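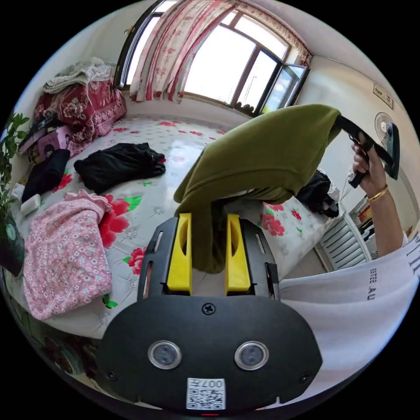

A Storkex gripper holding an olive-green garment. A second gripping tool has hold of the far corner.

How a hand-held gripper is kept in working order
9th August
By Sowmya Mathew

A robot arm is slow to learn how to fold clothes. One way to teach it is to give a person the robot's gripper and let the person do the folding. The gripper records how it was moved, and a computer studies the recording afterwards. The tool in this article is called the Storkex. It is held in the hand and has no arm of its own.

A tool like this has to give the same results on its last day of work as on its first. If a finger is bent by the width of a coin, the recordings will be wrong by the width of a coin as well. The Storkex is therefore set up before each session and looked after between sessions. The steps below are the ones used at the Vamivero workshop in Panedholm.

What the gripper is made of

The two yellow parts are the fingertips. They do the touching. Each has a long oval opening in it, and this lets the fingertip bend a little when it presses on something. A stiff fingertip would pinch cloth at one point only. A bending one spreads the pinch over a larger area, and cloth is less likely to slide out.

The fingertips sit in black brackets. The brackets have slots cut in them to save weight. A person may hold the tool for a long time, and every gram is noticed by the wrist.

Behind the brackets is a wide black plate, held on with screws. The camera is mounted further back and looks forward over the plate, so that it sees the fingertips and whatever they are holding. Its lens is very wide. It takes in the cloth, the room and sometimes the person's own arm in one round picture.

There is a white label on the plate with a square code and the number 007. The number tells the workshop which gripper made which recording. In the camera's picture the label is upside down, and this does not matter to a computer. A square code can be read any way up.

Setting up

1. Wipe the lens. A fingerprint on a wide lens makes a grey patch in every picture.

2. Check the screws on the plate. They should be tight, but they are not to be forced. A small screw that is turned too hard damages its hole, and the plate then has to be replaced.

3. Close the fingertips slowly. They should meet along their whole length. If they meet at the top and leave a gap at the bottom, one of the brackets is not straight.

4. Open and close the gripper seven times while the computer listens. It writes down the position of the fingers each time. The numbers for "closed" should match each other, and so should the numbers for "open".

5. Pick up a piece of test cloth and hold it still. Venkatesh Pillai, who sets up the grippers at Vamivero, counts slowly to 37 at this point. If the cloth has not slipped by then, the grip is good enough.

6. Repeat everything with the second tool. Folding usually takes two hands.

Why cloth is a hard test

A wooden block has the same shape wherever it is held. Cloth does not. When one end of a shirt is lifted, the rest hangs down, bunches up and hides its own corners. The camera cannot see the underside at all.

Thick things are difficult in a different way. A bag with its flap folded over has several layers in one place and a single layer in another, so the fingertips have to open wide for one part and close nearly flat for the next. Light matters too. A large window gives plenty of it, but a shiny sheet can throw the light back into the lens. Melaniia Pylypenko, who checks the recordings, looks for bright patches first and for slipping second.

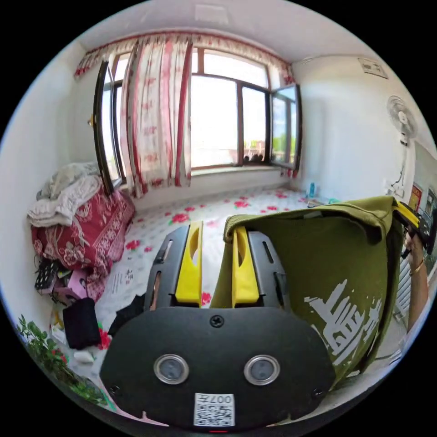 Looking after the fingertips

The fingertips wear out sooner than any other part. They rub against seams, zips and buttons, and their surface becomes smooth. A smooth fingertip lets go too early.

At Vamivero the fingertips are inspected after every 200 grips. They are washed in warm water with a little soap, dried with a plain cloth and left for an hour. Oil is never used on them. New ones are kept in a drawer marked 516, which is the part number, and they are always changed in pairs. An old fingertip and a new one do not bend by the same amount, and the gripper would pull to one side.

Fluff is the other problem. It comes off clothes and blankets and collects in the slots of the brackets. A soft brush removes it. Murali Iyengar made the first set of brackets without slots and they stayed cleaner, but they were heavier and nobody wanted to hold them after lunch.

A repair

In spring one gripper began to give odd numbers in step 4. "Closed" was different each time. Genalyn Baluyot took the plate off and found a thread of wool wound round the part that slides. She pulled it out with tweezers, put the plate back, and did the whole of the setting up again from step 1. A repair is not finished until the checks have been repeated.

The wool was stuck into the repair book with tape.

Words used in this article

Bracket: a part that holds another part in place.
Gripper: the part of a robot, or a tool like it, that takes hold of things.
Lens: the curved glass at the front of a camera.
Session: one period of work with the gripper, from setting up to putting away.

The next article, in September, is about the Varghese charging rack and how batteries are stored.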